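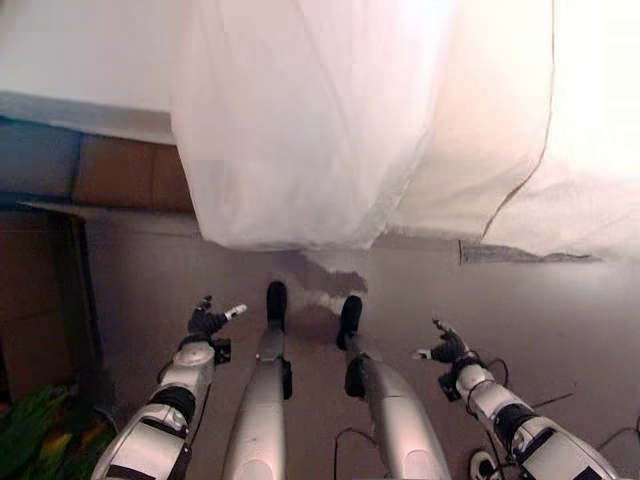
Lecture 7: Self-Filtering and Cloth in the Head Camera View

Course notes, Lambros Gkikas
Handout version 4/3/24

Reading before class: the Clalura driver notes, sections on joint state timing and the mask node. Bring your laptop with the Prirneo workspace already built. The build takes long enough that you will miss the first exercise if you start it in the room.

7.1 The problem

When the head pitches down, a large part of the image is the robot itself. Both arms, both hands, the legs and the feet are in view, and they are the closest things to the camera. If those pixels go into the obstacle map, the planner sees a wall directly in front of the knees and will not step. If we throw away everything closer than a fixed distance, we also throw away whatever the hands are about to touch.

The sheet makes it harder. It hangs in front of the robot and covers a good share of the upper image, and its hem is not level. A planner that treats the cloth as a flat wall will get the free floor wrong by a different amount in each column.

We handle the two parts separately. First remove the robot, then decide what the cloth is.

7.2 Removing the robot

The self-filter takes three inputs: the joint states, the robot model, and the camera calibration. For each image it does the following.

1. Look up the joint states at the image timestamp. Interpolate between the two nearest messages. Do not use the latest message.
2. Compute the pose of every link in the camera frame.
3. Render the links into a mask at image resolution.
4. Grow the mask by the padding value.
5. Mark the masked pixels as unknown.

Step 5 is where most of the homework mistakes happen. Masked pixels are unknown. They are not free. The floor under a foot may be floor, or it may be the edge of a piece of cloth. If you write "free" into the map there, the planner will trust it on the next step.

Look at the ground just past the feet. There is a crumpled grayish patch there that could be material or could be shadow. A mask with too much padding covers part of it and the map never gets the chance to ask. A mask with too little padding leaves a thin rim of foot pixels, and the rim joins up with the patch to make one object.

Padding is set per link. Start with these:

Feet and shins: 4 pixels
Forearms: 6 pixels
Hands: 10 pixels

The hands get more because the finger joint readings are the least accurate we have. The model also leaves out the connector modules at the wrists. In Prirneo they are added as two extra boxes in the file wrist_extra.yaml. Check that this file is loaded. Without it you will see two small obstacles that follow the arms around, and students have spent whole afternoons tuning the map filter to get rid of them.

Cables are not in the model at all. The thin black cables on the floor at the lower right have to be found by perception like anything else. The one looping around the right arm is partly hidden by the arm mask and partly not, so expect short broken pieces. The line filter in Clalura joins pieces if the gap is under 19 pixels.

7.3 Deciding what the cloth is

Depth is poor on the sheet. The fabric is white and a little translucent, and the panel on the right is bright enough to look nearly washed out. Expect holes in the depth image there. Do not fill holes by averaging across the hem, which pulls the floor up toward the cloth.

The method we use in this course:

Step A. Segment the cloth in color. On the bright panel, color alone will fail against a white wall, so use the folds and the seam line as extra evidence.

Step B. Trace the lower boundary as a curve, one height per image column. It dips lowest near the center of the sheet and rises toward the right.

Step C. For each column, test whether the boundary touches the floor. A contact shadow is a useful cue. So is the dark thin line on the right where an edge of fabric meets the ground.

Step D. Label the region. Hanging cloth is "soft, movable." Cloth on the floor is "no step." Anything that fails the test in Step C is "unsure," and the planner treats unsure as no step.

Do not extend the floor plane behind the sheet. We have no measurement there.

The boxes, the dark table or shelf and the plant on the left need nothing special. They go through the normal obstacle path. The leaves will give noisy depth, and the default cluster size deals with that.

7.4 What the planner receives

The planner gets a height map, a label map and a time. It does not get the image. If the time is more than 358 ms old the planner refuses to start a new step and logs code 33. This code means stale data. It does not mean the path is blocked, although the message text in the old Omoregie branch says so. The text will be corrected in the July release.

7.5 Exercises

Exercise 1. The log set on the Lirkadgate server has 2,252 frames. Run the self-filter with interpolation off, then on. Plot the number of leftover hand pixels per frame for both runs.

Exercise 2. Set the foot padding to 0, 4 and 12. For each value, report what label the patch in front of the feet receives.

Exercise 3. Write the test for Step C. You may use depth, color or both. Say which columns your test gets wrong and what those columns have in common.

Exercise 4 (optional). Remove wrist_extra.yaml and describe the effect on arm planning only.

Hand in one PDF and your config files. Do not hand in the logs.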